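Ticket 1682 — scratching above rear bedroom, Drevance house
Status: open, waiting on parts
Category: wildlife / attic

7:20 am. Tenant reports scratching over the bed, again around dawn. Third call in February. Previous note says mice. Not convinced, too heavy for mice.

9:45 am. Attic checked. Droppings along north eave, insulation flattened in a run to the gable vent. Squirrel, pretty sure. Vent screen chewed at lower left corner, gap big enough for my fist.

10:30. One-way door fitted on gable vent (the Korkero one). Bait traps NOT set, tenant has a cat that gets up there. Two roof joints foamed, will need mesh over teh top.

2:15 pm. Camera in attic shows nothing moving. Could be out feeding — leave door on, don't seal yet.

4:00 pm. Called Turnard re mesh. 20 ft roll in stock, $200 with delivery. Ordered. Quote for full insulation swap is $3000, landlord says no for now.

To do:
— check for young before sealing
— recieve mesh, close vent
— ask tenant to log times of any noise

Bedroom below, two views: 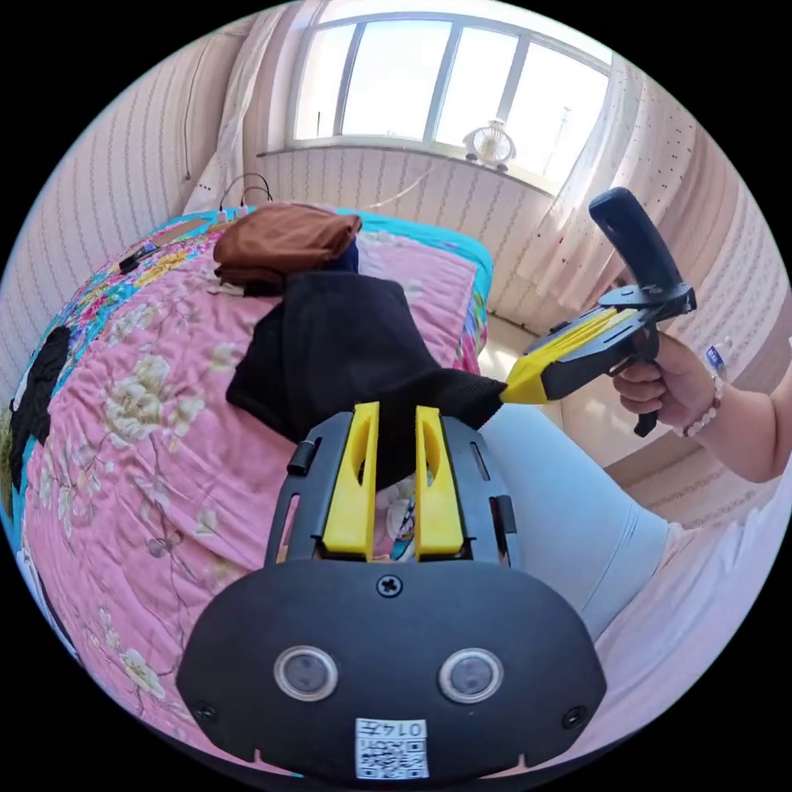
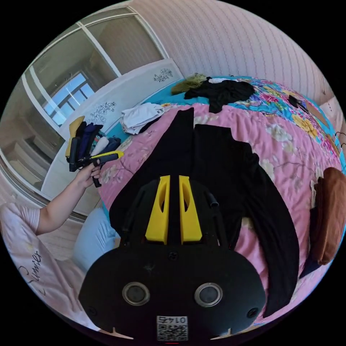 Rear bedroom, at the bed.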